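2021-09-05
Floninari bench notes: handling rules, hand-held grippers, rev 4

Rewrote the station rules this morning. Rev 3 had been patched so often that two of the paragraphs said opposite things about cables. Going through them in the order they come up at the bench.

Jaw check before the first take. Open fully, close fully, open again. Look at both pads from above and confirm that they face each other and that the screws are seated. Wipe the pads with a dry cloth. No solvent until Irico answers the question about pad material, which has been open since July. Lint on a pad goes in the log even if it gets wiped off right away.

Start position. Jaws wide open, part between or beyond the tips, nothing touching. Rev 3 allowed a start with the pads already in contact, and the segmentation script then had no opening to key on. Of the 2,391 takes in the Stadanard set, the ones with a contact start had to be trimmed by hand.
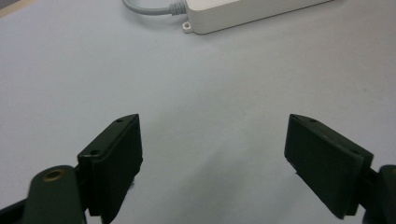

Approach speed stays as it was. No change to the pause either: hold still at the start, then move. Anyone who forgets the pause marks the take as bad and repeats it. Do not fix it afterward by cutting the file.

Corded parts. Most of the rewriting went here. Grip the housing. Never lift or drag by the cord, and never close on the strain relief, even if the task sheet only says "move the adapter." If the cord has to be moved out of the way, that is its own take with its own label. Check the slack before lifting; a cord that goes taut halfway through a move pulls the part around in the jaws and the pose data is no good from there on.
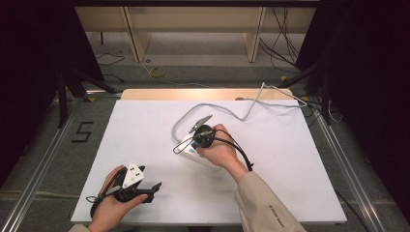
Two-handed work needed its own paragraph, and rev 3 had one sentence. One hand is the working hand and the other supports or waits, and the task sheet says which. The waiting gripper stays over the board. The part's cable gets a clear path: with the gray one running up across the board and over the table edge, as it does now, neither hand should cross it, and the black cable off the right-hand gripper has to hang in its own loop on the near side. Long sleeves are allowed if the cuff stays behind the grip. I would like to forbid them but Ragab's site rules don't, and I want the two documents to match.

Session length: 60 minutes maximum, then change operator. Log sheet now has 16 fields, down from too many. Pad wear is still free text.

Open items
- Wording for dropped parts. Stop the take or let it run? Currently stop.
- Ragab to confirm that their label list separates "cord" from "housing."
- Rev 3 printouts still in the binder. Pull them.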